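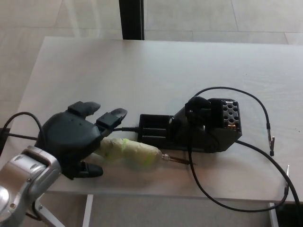
# Friday, prac feedback project, Bristalley

Home | Notebook | Older | Newer | Search

Right, notes while it's all still in my head, because last time I left it over a weekend and came back to a page that said "check the thing with column F" and I still don't know which thing.

Finished the first full pass through the supervising teachers' comments. That's 86 observation sheets from the first prac block, which came apart into 2615 separate comments once I'd split them at the full stops and then glued half of them back together again (people do love to write "Good. But." as two sentences). Every one now has a code against it, even if a fair few of those codes are question marks.

Quick reminder for anyone opening the spreadsheet cold. We're looking at what supervising teachers write to student teachers after watching them take a class, and whether any of it turns up in the next lesson plan. The coding so far:

- M: managing the room (noise, transitions, where you stand)
- C: content, as in was the maths right
- Q: questioning and wait time
- P: planning and pacing
- R: relationship stuff, tone, names
- G: general niceness ("lovely lesson!")
- ?: come back to this

G is enormous. I knew it would be big but crikey. Sheet after sheet of "great job today" and then one line at the bottom in tiny writing that has the real advice in it, often squeezed up the margin where the scanner's clipped it. I'd like to go back to the paper originals for those. They're in the grey filing box under the window, sorted by school, except Jara Primary which is in its own folder because it came in later.

Speaking of Jara, their sheets look different from everybody else's and it took me most of the morning to work out why. They've been using the old Joro form, the one with the tick boxes down the side, and everyone else got the newer version with the open boxes. So Jara's comments are short and nearly all M, because the Joro form has a whole strip of prompts about behaviour and one sad little line for "other". I don't want to drop them. I do want to keep them flagged, so there's a new column called FORM and it says old or new. Please don't sort the sheet without taking that column along with you!

Coding headaches, in no particular order:

"Watch your pacing." Is that P, or is it M? I've put it as P if it's by itself and M if the sentence around it is about kids getting restless. Happy to be argued out of this.

"Use their names more." I had this as M for the first stretch and then as R for the rest. Need to go back and make them all R. I've highlighted the ones I remember, and I'd bet there are more.

"Board work a bit messy, but they were with you." Two codes, I reckon. I've been allowing two per comment at most, and if it needs a third then it should've been split.

Anything with a question in it. Some of the supervising teachers write nearly everything as a question ("What could you have done when the back table finished early?") and I first had those down as Q, which is plain wrong, since Q is about the student teacher's own questioning. Fixed as far as I can see. I'd love a separate marker for advice given as a question, because my hunch is that those are the ones that show up in the next plan. It's only a hunch and I haven't counted a thing, so nobody quote me in the staff meeting.

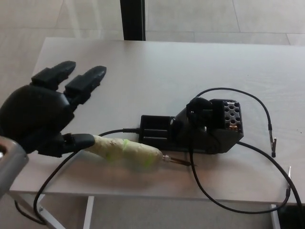

Then there's matching comments to the next lesson plan, and that's where Zellow comes in. The student teachers upload their plans there, and the export gives you one file per student with all versions mashed end to end. Very annoying. The dates are in there but buried in the footer of each version, and if a student has pasted in a plan from a mate's template you get the mate's footer as well. I did a handful by hand this arvo with a cup of tea and it was sort of pleasant, like shelling peas, but it isn't going to scale to the whole lot.

What I was looking for by hand: a comment says "give them longer to think", and the next plan says something like "pause after question, let pairs talk first". That's a clear yes. A comment says "voice!" and the next plan says nothing about voice, and well, would it? Who writes "use better voice" in a lesson plan? So I think M and R comments are going to look as though they vanish, when really a plan isn't where they'd go. We'd need the second observation for those. Put a note about this in the limits section before I forget, and make it a proper paragraph.

Reliability check is next. We said 2 coders on a shared batch, done separately, then compare. I'd like the batch to have some old-form sheets in it on purpose. I'd also like whoever's doing the second coding to read the code sheet fresh and not ask me what I meant until afterwards, however tempting. If the code sheet only makes sense with me standing next to it then the code sheet needs fixing.

Stuff to do:

- make all the "names" comments R
- rescan the clipped margins, Jara folder first
- ask Zellow support whether the export can be split by version (I've asked before, got a very cheerful reply about something else)
- write up the pacing rule so it's on the code sheet and out of my head
- decide about the question-style marker before the second coder starts
- the back-up copy on the shared drive is from April, replace it

One comment I copied out because I liked it, from a new-form sheet, coded P with a very happy pencil tick: "You had a plan B. Use it sooner." Might put it up on the whiteboard for the next planning tutorial and see what they make of it.

Spreadsheet's saved as the version with "pass1" in the name. The other one is my mess, leave it be.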